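4.2 Verweildauer und Leerstand

Die Erhebung in der Ladenpassage Fellulcombe lief im August, jeweils ab 10 Uhr bis Ladenschluss. Erfasst wurden 118 Verkaufsflächen, davon 19 ohne Mieter. Gezählt wurde an den beiden Haupteingängen, Nebeneingang Stakton nicht berücksichtigt (siehe 3.1). Insgesamt 3790 Besucher mit verwertbarer Verweildauer. Krasniqi (Borislav Krasniqi, unveröff. Manuskript) kommt für ein vergleichbares Objekt zu ähnlichen Grössenordnungen, allerdings ohne Trennung nach Wochentagen.

Auffällig: Leerstände häufen sich im Obergeschoss, und zwar unabhängig von der Miethöhe. Kurzzeitmieter wie Yap – Laufzeit unter einem Jahr – sitzen fast nur im Erdgeschoss. Die Ankermieter wurden gesondert ausgewertet.

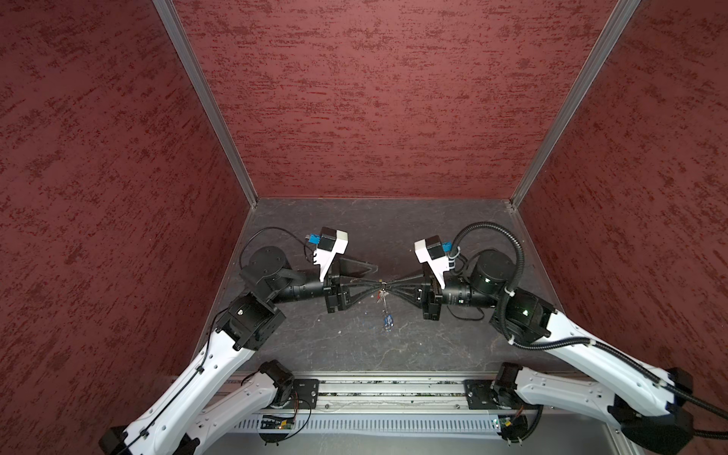
Abb. 3: Arbeitsbereich mit zwei Roboterarmen, dunkelrote Wände, Eckpfosten aus Aluminium.

Verlängern Kurzzeitmieter die Verweildauer in der gesamten Passage? Nur im Erdgeschoss, und auch dort erst ab der dritten Woche nach Eröffnung.

Im Obergeschoss kein messbarer Effekt. Denkbar ist, dass die Besucher den zusätzlichen Weg scheuen; geprüft wurde das nicht. Von den Kurzzeitmietern haben 14 die Befragung beantwortet, die meisten davon nur teilweise. Angaben zum Umsatz fehlen fast durchgehend, daher keine Regression auf Umsatzbasis. Plirkusar als grösster Anker wurde aus dem Modell genommen, weil der Umbau in den Erhebungszeitraum fiel – die Schätzwerte ändern sich dadurch kaum, die Standardfehler werden etwas kleiner. Eine Wiederhohlung im Winterhalbjahr wäre nötig, vor allem wegen der verkürzten Öffnungszeiten im Obergeschoss. Zur Gewichtung der Eingänge siehe Anhang B.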